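Kerus Desk and Reading Lamp, Model 234

Product page, Wuneneo School and Library Supply

The Kerus 234 is a corded lamp intended for study tables, reading corners and reference desks. It is supplied to schools and public libraries through our Flilstead warehouse and may be ordered singly or by the carton.
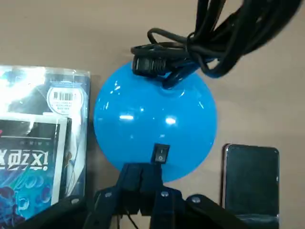 The lamp is fitted with a weighted base and a flexible neck that holds its position at any height up to the full extension. Light output is fixed at 240 lumens. The cord measures 321 centimeters and should be fully uncoiled before the lamp is switched on.

Placement

Set the lamp on a level surface, on the side opposite the reader's writing hand. For shared tables, Wuneneo recommends one lamp for every two seats. Cords should not cross a walkway.

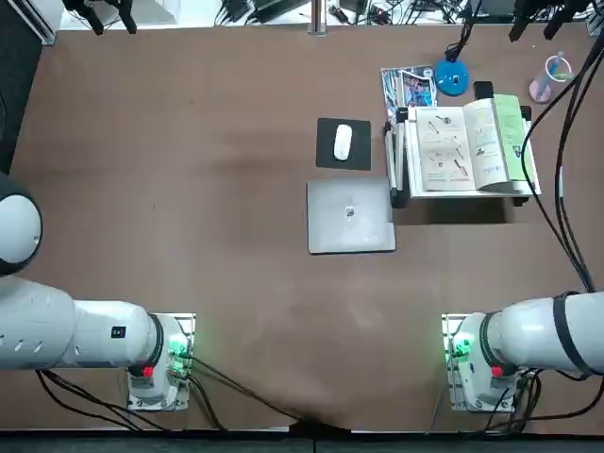
A clamp made by Bensaid is available for tables with a raised lip. It is ordered separately under part number 693 and is not suitable for glass tops. Customers who purchased the earlier clamp may continue to use it with this model.

Care

Disconnect the lamp before cleaning. Wipe with a soft, slightly damp cloth. Do not use solvents or abrasive pads.
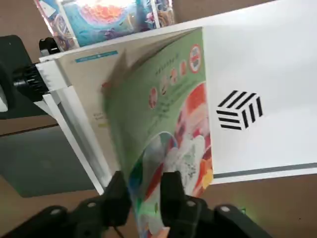

Replacement bulbs are sold in packs of four. Institutional accounts may combine bulbs and lamps in one order for the purpose of carton pricing. Orders for the new school year should reach Flilstead before the first week of August.

Returns are accepted in original packaging with the packing slip enclosed.

Page revised 3 March 2021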